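Unit 4 Handout: Teaching by Demonstration

Course notes, Introduction to Robot Programming
Instructor: Renata Cáceres
Lab sections: Leandro Acuña, Elsa Løken

Read this before your lab section. Bring a printed copy or have it open on the second monitor.

4.1 Two ways to show a task

In Unit 3 you wrote waypoints by hand. In this unit you record them. There are two methods and we use both.

Hand guiding (also called kinesthetic teaching). The arm is put in a low-stiffness mode and a person moves it through the task. Joint angles are logged the whole time. You feel contact directly, so this works well for insertion and wiping. The drawback is that your hands and arms are in the workspace, and if you train from camera images they will be in those too.

Remote control (teleoperation). The person sits away from the arm and drives it with a second device. In our lab that is the Grikik hand controller. Its position is mapped to the gripper position and the trigger is mapped to finger opening. You stay out of the camera images. You lose the sense of touch, and most people are slower for the first session.

Terms we will use from here on:

Demonstration: one complete recording of the task, from the start pose to the end pose.
Episode: the same thing, when it is stored in a file. The two words get mixed up in the readings.
Observation: what is recorded at each step as input. For us, joint angles, finger opening and the wrist view.
Action: the command sent at that step.

4.2 The simulated arm

You will do the first lab entirely in Ferutham, our simulator. The arm model and the controller mapping match the real bench, so whatever you learn about the trigger carries over. Contact does not carry over as well. Objects in the simulator slide more easily than real ones, and a grasp that holds in Ferutham may slip on the bench.

Most of the driving is done from the wrist view. It moves with the gripper, which confuses people at first. When you rotate the wrist, the fingers stay put on your screen and the table turns.

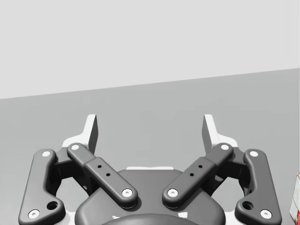 Figure 4.1. Wrist view in simulation, gripper open. Part of a small box shows at the far right.

With the box that far over, you can't judge its distance from this view alone. Move sideways until it sits between the two fingertips, then go forward. Do not try to do both at once. Students who approach on a diagonal tend to clip the object with the outside of a finger, and the recording has to be thrown away.

Watch the inner faces of the fingertips while you close. Those are the surfaces that should touch the object. If one side makes contact well before the other, open, shift toward the side that touched first, and close again. Keep that correction in the recording. Small recoveries are useful training data. Large ones, where you back all the way out and start over, are not, so stop and discard those.

4.3 Recording settings

Control rate: 30 steps per second. Leave it alone.
Each pair records 78 demonstrations of the box task, split evenly between partners.
Start every demonstration with the gripper open.
Reset the box with the randomize key. Do not place it yourself.
Pause no longer than a second or so in mid-task. Long pauses teach the policy to stand still, and it gets stuck there.

The recorder writes one file per demonstration. Name the folder with both last names. Failed attempts go in the "discard" folder. Do not delete them, we use them in Unit 5.

4.4 What makes a good set

Last year's pooled set had 1,153 demonstrations from all sections. Pascual Acuña trained the same policy on the full set and on a smaller part of it recorded by two careful operators. The smaller set did better on the box task. The operators in the full set had grasped the box in many different ways, and the policy averaged between them.

Before you record, agree with your partner on:
- which faces of the box you grasp
- how high you lift
- whether you turn the wrist before or after you move sideways

Write the agreement at the top of your lab sheet. Vary the box position as much as the randomizer gives you, and keep the method the same.

4.5 For next time

Read the Štěpánek notes on compounding error, sections 1 and 2. Section 3 is optional.

Short written answers, half a page total:
Why does a policy trained only on perfect demonstrations often fail after a small mistake?
Which of our observations would change if you recorded by hand guiding on the real arm?

Turn in your folder and lab sheet before the Unit 5 lecture. Late folders can't go into the pooled set.

Recent handouts
Unit 3: Waypoints and Joint Limits
Unit 2: Frames and Transforms
Setting Up Ferutham on the Lab Machines
Grikik Controller: Pairing and Calibration
Jozefína Štěpánek, Notes on Compounding Error
Bench Safety Rules, Medina Building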